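Search this site Search Go

May 1, 2021
Ewan Cosgrove and Xiuying Ren

3.2 Drinkware left out between uses

Plates and pans were mostly dealt with the same day. Drinkware was not. Across the 11 households the plastic glasses were the items most often still on the counter at the evening check, and they were also the items people had least to say about when asked. "They're just the plastic ones" (household 7). Coding for this section follows the scheme in 3.1, with one change: an item lying on its side is now coded separately from an item standing on its foot. Earlier drafts lumped the two together, which hid most of what we talk about below.

Colored stemware is a special case. Bought in sets, one color per person, usually for a party or for the yard. Cheap, light, does not break. The foot is small for the height of the bowl and a knock from a sleeve or a dish towel will put one over. People told us they rarely bother to stand them back up. A glass made of glass gets righted right away, even when empty. 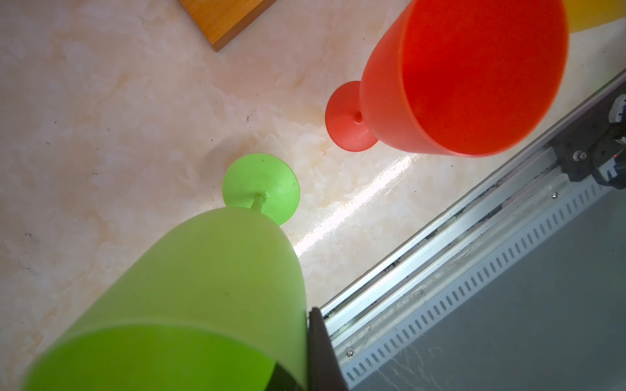 Figure 4. Plastic wine glasses, green and red-orange, lying on a marble-patterned countertop. Coded "on side" for both.

Color matters for sorting. In households with a color-per-person rule, a used glass stayed out longer, the owner being expected to come back for it. Without the rule it went to the sink sooner, or got rinsed and reused by whoever came next. Weerakoon's January interviews give the same picture, tho his sample was smaller and had no children in it. We did not ask about the rule directly untill the second visit, so for 2 households the answer is missing.

Crumbs. Wiping was coded on its own (see 3.4) but overlaps here. Residents wiped around standing glasses and skipped the patch near fallen ones, by their own account. Patterned counters make this worse. Several residents said they could not see crumbs on a swirled surface unless they bent down to look, and one, in the Wihongi group, said that was why she picked it. Plain white counters were wiped more often and complained about more.

Storage is the other half. Stems do not stack. Tumblers do, and tumblers were put away. Where a household had a hanging rack the stemware went up on it, wet or not. Where there was only a shelf it competed with mugs and lost. Fairweather (pers. comm.) suggests counting shelf height as a variable; not done here, the tape measurements from the first visits were too rough to use.

Last updated: see revision list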